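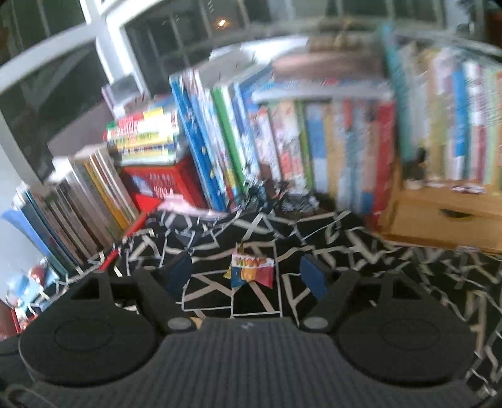
Slide 1: Title, and what's on the floor

Hi everybody, thanks for coming on a Sunday. (Wait for the door to stop banging. It will bang.)

So I'm going to talk for half an hour about picking things up. I've spent most of a year walking into people's homes with a gripper in my hand, and I have opinions now!

Leave the title slide up while people sit down. Then point at the packet between the two blue pads. It says WOW on it, which is a pretty good label for a data set if you ask me. Ask the room: how would you grab it? Let two or three people answer. Somebody will say "just grab it," and that's the whole talk, really, because I have to turn "just grab it" into something a model can learn from.

Slide 2: Who we are

Keep this short. The project is called Trunalen. We gather examples of small household pick-ups, done by a person holding the gripper, and we train a policy on them. The test arm lives in our lab at Plinusley and it never leaves the building, it's bolted to a bench. I do the home visits. I like the home visits.

Mention that we started last August with a much bigger plan (laundry, dishes, the lot) and cut it down to picking up and putting down. Best decision we made. Don't go into the laundry story unless somebody asks, it takes ten minutes.

Slide 3: What counts as one example

One example is one reach, one close, one lift and one set-down. We start recording before the hand moves and stop after the fingers are open again. If I fumble and recover, that's still one example and we keep it, with a tag. If I fumble and swear and start over, that's a discard.

Numbers for this slide: 251 examples from the last round, 84 of them on thin or crinkly packaging. Say the 84 slowly, people always want to know why it's so many. The reason is that wrappers are hard. A wooden block doesn't change shape when you squeeze it. A snack packet does, and it does it differently every time, and it slides.

Go back to the title slide here. The packet's a bit upright, so there's something for the fingers to close on. Flat on its face it's a different job and I'd come in much lower. We label those two starts separately now. We didn't in the first round and I spent a very boring week fixing it.

Slide 4: Floors, rugs and other people's books

This is my favorite part so don't rush it.

When we began, we collected on a plain gray mat. Every single example, same gray mat. The model got great at gray mats! Then we tried it on a patterned cloth and it went for a stripe. It reached down very confidently and closed on nothing at all.

So now I want the pattern. Look at that black rug on the title slide, with the white and gray lines going every which way. And there are books all over the place behind it, and a red crate, and a dark window at the back. I love it. Every one of those edges is something the model has to learn to leave alone. The packet is yellow and red, and there are yellow and red book spines right there stacked on the crate, so color by itself won't get you home.

My rule for visits is that I don't tidy. I'll move a thing if I'm going to kneel on it, and that's it. It took me a while to stop straightening things, I'm a straightener by nature.

(If time is short, skip to slide 6 from here.)

Slide 5: Your hand is the teacher

Whatever I do with my wrist, the model picks up. For a long stretch I was tilting left just before closing, a habit from using my right hand when my knee was sore. I had no idea. We put the trained policy on the arm in Plinusley and there it was, tilting left. Kind of like hearing your own voice on an answering machine.

What we do about it:

Swap hands every 4 sets.
Change where you kneel or stand between sets.
Vary the speed a little, but never race. You also get blur when you swing the hand around, and the last few inches before the grasp need to be steady.
Keep the object between the pads as you come in, and pause a beat before closing.

The pause is the one people forget. I do mean a beat, one breath. Too long and the policy learns to hover, and it'll hover over that packet until you go get lunch.

Slide 6: Sorting and labeling

We use a little in-house tool called Vidal. It plays each example back, you mark where the fingers close and where they open, and you pick tags from a list. Up to 2 people look at each one. If they disagree on the close point we take the earlier mark, and yes, you can argue with me about that in the break, lots of people have.

Show the tag list. Read out the ones that get a laugh: "object moved by cat," "grabbed rug too." The rug one matters a lot, by the way. On soft floors the fingertips catch the cloth along with the wrapper, and on playback it can look like a lovely clean grasp until the lift.

Slide 7: What I'd still like to fix

Evening light. Most of our homes are recorded in daytime, and the model is weaker when the windows go dark and all the light comes from indoors. I've moved more visits to after dinner.

Shiny wrappers, same problem as ever.

Set-downs. We were so excited about picking up that our putting down is sloppy. Next round is at Bronau and I'm making set-downs the main job there.

Slide 8: Questions

Put the title slide back up behind me. Bring the gripper out and pass it around, with a couple of snack packets from my bag. Remind people the fingers pinch a bit. Collect the gripper before the coffee break!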